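Courses > Rooms and Housekeeping > Handouts > Session 7: The bedside table

Session 7: The bedside table and the room telephone
Tutor: Dilruba Nanayakkara

Bring this sheet to the practical. We will be in room 205, and you should have read the Session 6 handout on making up the bed first, as the bedside table is always done after the bed.

1. What belongs on the table

The bedside table is small and the guest uses it in the dark. Keep to the telephone and one bottle of water. The lamp in our rooms is on the wall, so it does not count. Leaflets, the breakfast card and the Siltetti feedback slip go on the desk. If the guest has put things of their own on the table, leave them there and clean round them. Do not throw away a part-used bottle of water while the guest is still staying.

On a round table there is no corner to line things up with. Take the edge nearest the bed as the front and work from that.

2. Order of work

Take the telephone off first and put it on the bed on a clean cloth. Wipe the top from the back to the front. If the table has a raised rim, run the cloth round the inside of it with one finger, as crumbs and dust sit there and a flat wipe goes straight over them. Dry the top before anything goes back. Bare wood marks quickly, so spray on to the cloth and never on to the table.

Check the floor behind the table while you are there. Earrings and chargers end up there more than anywhere else in the room. Lost property goes in a bag with the room number on it.

3. Cleaning the telephone

Use a cloth that is damp and well wrung out. Do the handset first, both ends, then the cradle, then the keys. A cotton bud is best between the keys. Nothing wet should go near the holes in the mouthpiece.

The coiled cord picks up more dirt than people expect - pull it gently through a folded cloth. If it is badly twisted, lift the handset, let it hang and it will unwind by itself. This takes roughly 20 seconds.

Lift the handset and listen for the tone before you leave the room. Report a dead line to the desk on the Irnuden sheet, not by word of mouth.

4. Putting things back

The telephone goes towards the front with the keys facing the bed. The line runs out behind it and down the back of the table. The water stands at the back, to one side, where a hand reaching for the phone will not knock it over. Check that the cap is screwed down.

The coiled cord may hang over the front edge if the table is small, but it must not reach the floor.

For next time: finish the checklist for your own practice room and read the Skunex notes on wood finishes, first half only.

Last updated: Tuesday, January 17, 2023

Related handouts
Session 6: Making up the bed
Wood, glass and stone: which cloth
Lost property form
Lương room plans
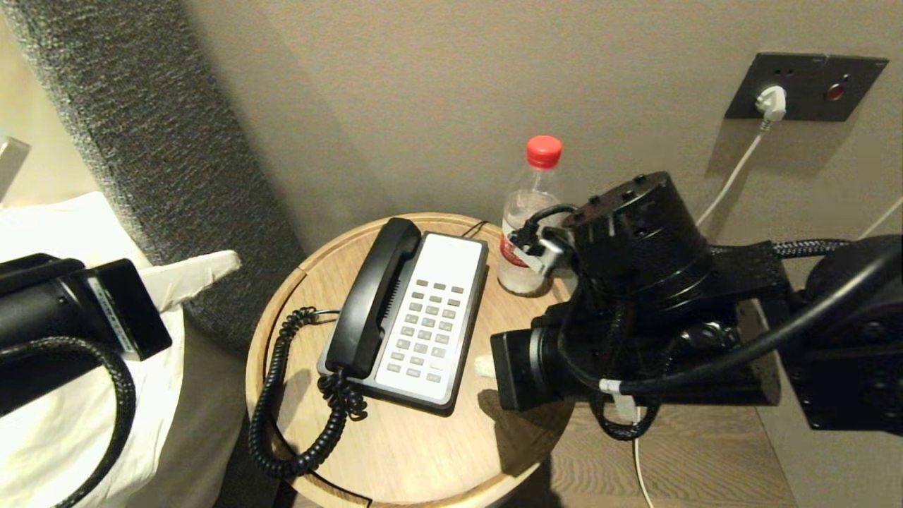

Telephone and water bottle on a round bedside table with a raised rim.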